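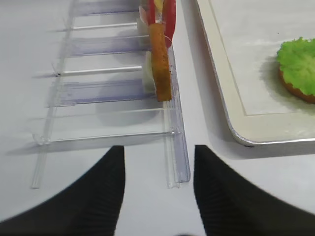 The owner of the Nornska sandwich counter has been making burgers in the same narrow kitchen for 5 years, and for most of that time the toppings lived in whatever tubs were clean. Now they go in clear trays. We talked at the end of a lunch shift, after the last order had gone out, and the subject was mostly how you set out food so that a person can put a burger together without looking around for anything.

"People think the grill is where you lose time," the owner said. "At our place it was the tubs. You had buns in a bag, patties in a pan, lettuce in a bowl with a lid, and each of those had to be opened and closed. I wanted everything open and facing the same way."

The trays came from Didmont, a small shop that makes display fittings in clear acrylic. The owner had first seen something like them at a bakery and asked whether the channels could be made wide enough for a bun standing on its edge. They could. The first order was 2 trays, at 80 dollars each, and the kitchen used them for a month before anyone decided whether to keep them.

Standing the food up was the part the staff argued over. A bun lying flat takes up more of the counter, and a stack of buns tips. On edge, they go in a row like records in a crate. The trouble is that a row leans as soon as you take one out.

"That's what the white blocks are for," the owner said. "You push the block up against the last bun and the row stays put. Same with the patties. If you forget the block, you come back and everything is lying on its face."
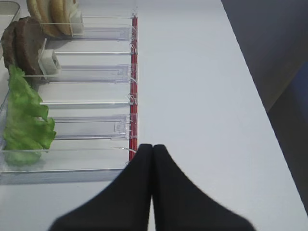
Page last changed: July

The order of the channels took longer to settle. The owner's rule is that buns go at one end and patties come right next to them, and that a channel can be left with nothing in it if there is no good use for it that day.

"My cook hates an empty channel. He wants to put pickles in it," the owner said. "I tell him to leave it alone. When it's busy your hand goes to the place, it doesn't go to the food. If the lettuce moves over one, you'll have somebody grabbing the wrong thing all through lunch."

Lettuce is the one ingredient that does not stand up well. The kitchen uses green leaf with a ruffled edge, bought through Kubiak, a produce supplier a short drive away. The leaves go in whole and are allowed to stick out over the divider.

"I used to trim them to fit," the owner said. "Then I noticed I was throwing away the part customers like. The frilly edge is what you see hanging out of the bun. So now it goes in however it wants to go in."

Not everything gets a channel. Breaded strips are set out on their own, and so is sliced red bell pepper. The owner tried the strips in the tray and found that the crumbs worked their way under the rails -- more cleaning than it was worth for something that sells mainly as a side.

Cleaning came up several times. Clear acrylic shows every fingerprint and every smear of grease, and the small clips along the edge hold on to crumbs. The trays are washed by hand in warm water with a soft cloth, then stood up to dry overnight.

"No scrubbers. We ruined one that way," the owner said. "It went cloudy in a week. You could still use it, but it looked dirty when it was clean, and a customer sees that."
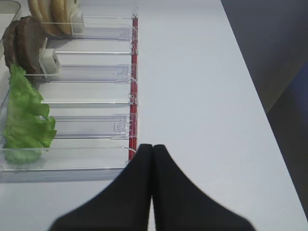
The other thing the owner would tell anyone starting out is to keep the tray light. Staff used to pack each channel full before opening, and by one o'clock the buns at the back had dried out. Now they put in a few at a time and fill up again from the covered boxes under the counter. It means more trips, and the cook still complains about it.

A second counter opened this spring at the Pindonska market hall, with the same trays in the same order, so that anyone on staff can work at either place. On its best day so far it sold 457 burgers. The owner spent that day at the sink.

"I washed trays from ten in the morning," the owner said. "Then I went home and had soup."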